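Karkilum, dos meses enseñando tareas a mano: una reseña larga

Llevaba tiempo queriendo escribir esto y lo he ido dejando porque cada vez que me sentaba acababa abriendo el programa y grabando otra demostración. Eso ya dice bastante. Karkilum es el paquete de teleoperación de Ellano: dos mandos, un soporte de escritorio, una base USB y el simulador de cocina y oficina con el que se entrena antes de pasar al robot de verdad. Lo he usado casi a diario durante 2 meses, en simulación, y con él he grabado 300 demostraciones que valen y otras muchas que no.
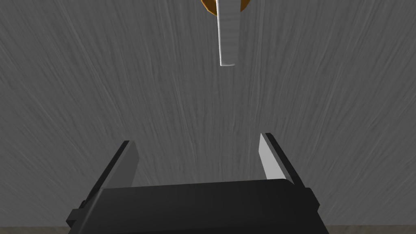
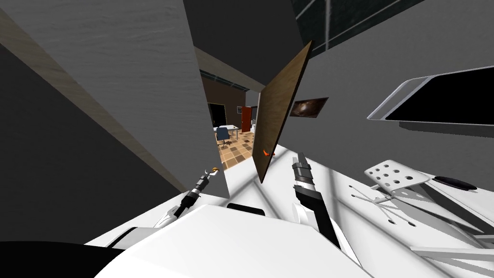
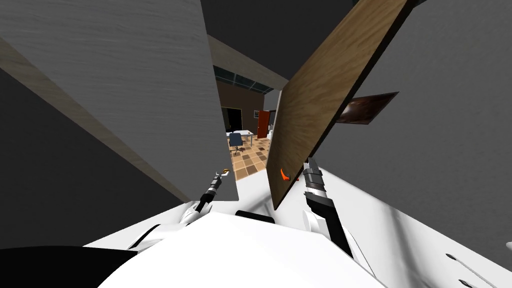

Los mandos son lo mejor del paquete, así que empiezo por ahí. Pesan poco, caben en una mano pequeña y el gatillo que cierra la pinza tiene recorrido de sobra para dosificar. Vengo de los Soder, que tenían un gatillo tan corto que la pinza pasaba de abierta a cerrada casi sin escalas, y la diferencia se nota desde el primer minuto. Donde más se agradece es en los trabajos a dos brazos, con la pinza izquierda pegada al panel gris y la derecha muy cerca del tirador naranja del tablero de madera, porque ahí hay que tener las dos muñecas quietas a la vez y cualquier temblor llega a los dedos. El filtro de temblor viene activado a la mitad. Yo lo he bajado un punto, me gusta sentir un poco más el brazo, pero entiendo que a quien empieza le venga bien tal cual.

La segunda alegría es el retardo. O la falta de él, mejor dicho. Mueves la mano y el brazo va contigo, con una suavidad que al principio me hacía reír sola delante de la pantalla. He probado a grabar con el portátil viejo, con el ventilador rugiendo, y aun así se dejaba manejar bien (bajando las sombras, eso sí).

Y luego están las vistas. Se puede elegir la cámara de la cabeza, la de cada muñeca o todas a la vez en mosaico. La de la cabeza hay que domarla: cuando el torso se inclina, las paredes y el suelo se te van en diagonal y el cuerpo pide inclinar el cuello con ellas. A mí me costó unas cuantas tardes dejar de hacerlo. La de la muñeca es otra historia, se ven los dos dedos abiertos con la superficie gris detrás y la pieza blanca arriba, y para centrar la pinza antes de cerrar no he encontrado nada mejor. Mi costumbre ahora es acercarme con la cabeza y rematar con la muñeca. El botón que cambia de una a otra está bajo el pulgar izquierdo, muy bien puesto.

El flujo de grabación me tiene encantada. Pulsas, haces la tarea, pulsas otra vez, y te aparece la repetición con tres opciones: guardar, repetir, recortar. El recorte es una maravilla - antes yo tiraba demostraciones buenas solo porque tardaba demasiado en arrancar, y ahora les quito el principio y se quedan. También se puede etiquetar por voz, aunque confieso que lo uso poco porque comparto habitación.

Consejos, por si alguien se lo compra:

Calibrad los mandos cada vez que mováis la silla. Lo pone en el manual y yo no hice caso hasta la segunda semana.

Grabad variaciones pronto. Mis primeras demostraciones eran todas la misma, con el torso en el mismo sitio, y la política que salió de ahí se perdía en cuanto el robot empezaba un palmo más allá. Con puntos de partida distintos mejoró muchísimo.

No corráis. El robot copia también las prisas.

Desactivad el ajuste automático de altura si trabajáis con puertas o tableros. Se empeña en corregir justo cuando menos conviene.

Pegas, que las tiene. El cable de la base es corto y no se puede cambiar. La traducción al español es irregular: hay un menú donde "grip" aparece de tres maneras diferentes. La vibración del mando al tocar algo es igual para un roce que para un golpe, y me encantaría que distinguiera. La exportación a otros formatos funciona, pero es lenta, una sesión larga me ha llegado a tener 11 minutos mirando la barra. Y el soporte de escritorio cojea en mesas que no sean perfectamente lisas; el mío vive sobre un posavasos de corcho.

El precio es de 1.330 euros con todo incluido. Es dinero. El equipo de Valente cuesta menos y para tareas de un solo brazo cumple de sobra, lo tuve prestado una temporada y no hablaría mal de él. Pero con dos brazos se me quedaba corto enseguida, sobre todo al pasar de una mano a otra, y el simulador se vende aparte. Si lo vuestro va a ser apilar cubos, mirad primero ese.

Yo volvería a comprar Karkilum mañana mismo. Me ha devuelto las ganas de enseñar tareas a mano, que con el equipo anterior se me habían quedado en obligación, y ya tengo apuntadas las siguientes: cajones, una silla con ruedas y, si me atrevo, doblar trapos. En agosto Ellano promete una actualización con vibración graduada. Si llega, volveré por aquí a contar qué tal.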